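Home | Forums | Kitchen & Pantry | Search | Log in

Forums > Kitchen & Pantry > Hot Drinks

Descaling a kettle: vinegar or citric acid?

hardwater_hal
We moved to Jorkmont in November and the water here is very hard. The kettle had a white crust on the bottom in under a month. I've been boiling half vinegar, half water and letting it sit. It works, but the kitchen smells for a day and the first two pots of tea taste off. Is citric acid any better, or is it the same job with a different smell?

pennyroyal
Citric acid. Two tablespoons in a full kettle, boil, leave it 20 minutes, pour out, rinse twice. No smell. A bag lasts me most of a year.

Bassey
I disagree that it's worth buying separately. White vinegar costs next to nothing and you already have it. If your tea tastes off you aren't rinsing enough. Boil a full kettle of plain water and dump it, then do that again.

hardwater_hal
I did rinse it twice. Still got it.

Garba Okoro
Vinegar taste hangs around in the lid seal on some kettles. Mine is a Fimico with a rubber ring and I had to pull the ring out and wash it by hand. After that it was fine. I still switched to citric acid in the end.

tincan_dd
Has anyone mentioned a filter pitcher? I have the Jurnano one and descale maybe twice a year now.

Bassey
Cartridges cost more than the kettle over time. I'd rather descale.

pennyroyal
Depends how much tea you drink. We go through six or seven pots a day here, so the cartridges would be done in no time.

hardwater_hal
OK, I'll try citric acid first and look at the pitcher later. Second question. I have brown rings inside my cups that the dishwasher won't touch. Same stuff?

Garba Okoro
No, that's tannin. Hard water makes it worse, but acid alone doesn't do much for it. Baking soda on a damp sponge, rub, rinse. Skip the steel wool, it scratches the glaze and then the stain comes back faster.

pennyroyal
Agree on baking soda. Denture tablets work too if you leave the cup overnight. White on the inside shows everything, so I'm at it every week.

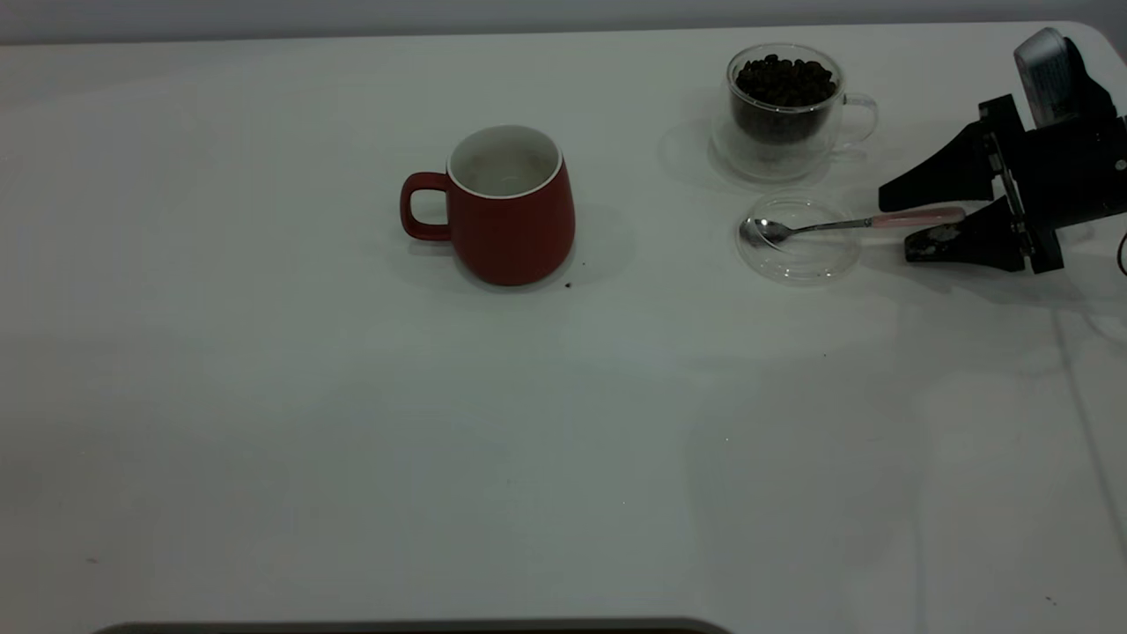
Page 2: Stained cups and teapots

tincan_dd
I don't wash my teapot at all, just rinse it. My grandmother did the same. The tea is better for it.

Bassey
That's a myth. Old tea residue tastes like old tea residue.

tincan_dd
Agree to disagree.

hardwater_hal
Citric acid worked on the kettle. Bottom is bare metal again and the tea tastes normal. Trying baking soda on the cups tonight. Thanks all.

Related threads
Loose leaf or bags for a big pot?
Kettle clicks off before it boils
Getting coffee smell out of a thermos
Best way to store baking soda

Comments

mossy_k: Used the citric acid amounts given here and they were fine for a small kettle too.

R. in the hills: Please unplug the kettle before you wipe around the base.

jolene44: Lemon juice also works if you're out of everything else. Takes longer.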